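Visit to the Lunden open day, Dec 2, 2025

Lunden opened its training hall to visitors for one afternoon, and I went with Haris Kakakhel from our cleaning contracts team. The subject was restroom work done with hand-held grippers.

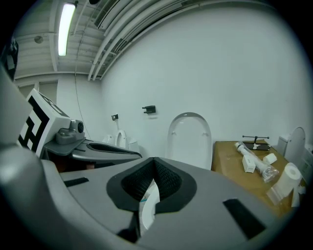

What we saw

The practice room has plain white walls, fluorescent light and more than one toilet, lids up. A wooden table holds paper towels and other items. Operators work with two grippers, and one carries a white cube printed with black marker patterns. Thenmozhi Reddy, who runs the hall, told us each task is repeated 500 times before the recordings go to Leiva for training the robot.

Visitors could try it in groups of six. I had 10 minutes. The grip is easy to learn, but turning the wrist near the bowl takes practice, and I bumped the seat twice.

Questions from the group

Haris asked about cost. Reddy gave no price and said a first trial at a customer site is planned for February. It will run for 14 days and cover restrooms only.

Parking is behind the building, and visitors sign in at the side door.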